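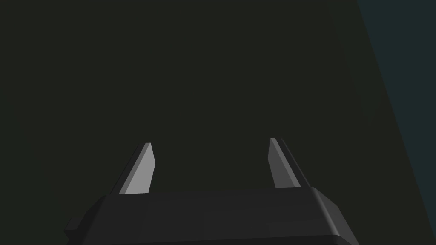 **Can I leave ink in a fountain pen over the winter if I'm not using it?**

Flush it out first. Ink dries in the feed when a pen sits for months, and it's a lot easier to rinse a pen that's still wet inside than to rescue one that has turned to crust.

---

**blotterbug**

Pulling that out of the pinned post because I want to talk about it! I did not flush. I had a Tipoki medium nib filled with their dark teal, put it in a drawer in August, and found it again last weekend while looking for stamps. Nothing. Not a dot. I soaked the nib in a glass of cool water and the color that came off was gorgeous, like a swimming pool at night, so at least there was a show.

Two rounds of soaking later it writes, but it skips on the first stroke of every word. Is there more gunk up there or did I hurt something?

---

**quirehouse**

More gunk, I'd bet. Teal inks are wonderful and they cling to everything. Put one drop of plain dish soap in a cup of water, fill and empty the converter until it runs clear, then go again with no soap. After that stand it nib down on a folded paper towel overnight. If the towel still has color on it in the morning you're not done.

Don't use hot water. I warped a feed that way and it was my favorite pen.

---

**slowcursive**

I'm going to disagree with the pinned post a little. I've got 26 pens and I don't flush half of them between seasons. A good cap seal does most of the work. My Jillura has sat for a whole winter with plain blue in it and started on the first letter. What matters is the ink and the cap, and if both are decent you can relax.

I'd hate for a new person to read that post and think this hobby is all rinsing.

---

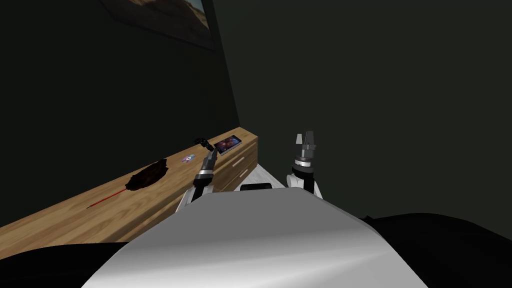
**marginwalker**

I'm with the pinned post, sorry slowcursive! One pen starting up fine is lovely but it's one pen with plain blue, the easiest ink there is. Try that with anything that has shimmer in it. I did (gold flecks, very pretty, total menace) and it took me most of a month of soaking and poking to get a line out of it.

Also, blotterbug, skipping on the first stroke only can be the paper. What are you writing on? If it's one of the very smooth ones, a bit of oil from your hand will do exactly that. Put a spare sheet under your wrist and see.

---

**blotterbug**

Oh! I'm on a Notesberg notebook, the 200 page one with the gray cover. It's super smooth. I love how long the ink stays wet on it, you can watch the shading happen.

Trying the sheet under the wrist now.

---

**quirehouse**

The Notesberg is slick, yes. Still do the soap thing.

---

**slowcursive**

Fair point about shimmer, I don't own any. I stand by the cap though. Fill the pen, cap it, leave it nib up for a week, then write. If it's hard to start after one week it'll never make it through a winter, and then by all means flush it. If it starts right away, you've learned something good about your pen!

---

**inkpuddle**

Jumping in to say the Lallside pen meetup has a cleaning table now and it's so much fun. You bring your crusty old pens and there are bulb syringes and cups laid out, and you stand there chatting and turning water purple. I cleaned a flea market pen that I'd given up on. It took 15 minutes. It writes a fat juicy line and I've been using it for grocery lists, letters, everything.

Bulb syringes, by the way: get one. You fit it over the back of the nib section and squeeze water straight through, so much faster than twisting a converter up and down till your fingers ache.

---

**marginwalker**

Seconding the bulb syringe. Just check that it fits snugly or you will be wearing the ink.

---

**blotterbug**

Update! Sheet under the wrist fixed maybe half the skips. Soap and water got a surprising amount of teal out, then the paper towel overnight had a faint green ring, so I went again. This morning it came out white and the pen is writing like it did when I bought it. I filled three pages with song lyrics and nonsense just to watch it go.

So I guess everyone was a bit right. I'm going to flush anything teal and try the one-week cap test on the Jillura I have on order.

---

**slowcursive**

Yay! Tell us how the Jillura does. Which nib did you go for?

---

**blotterbug**

Broad. I have no self control.

---

**quirehouse**

Broad is the right answer. I've changed the pinned post (February 2020 version) so it says cool water, and added the paper towel check. The old one is on page 214 of the archive if anybody wants to compare. I left the flushing advice as it was. Slowcursive, you're welcome to write up the cap test and I'll link it underneath.

---

**slowcursive**

Deal. I'll do it with the plain blue and one red, and I'll even borrow something with shimmer if marginwalker will mail me a sample.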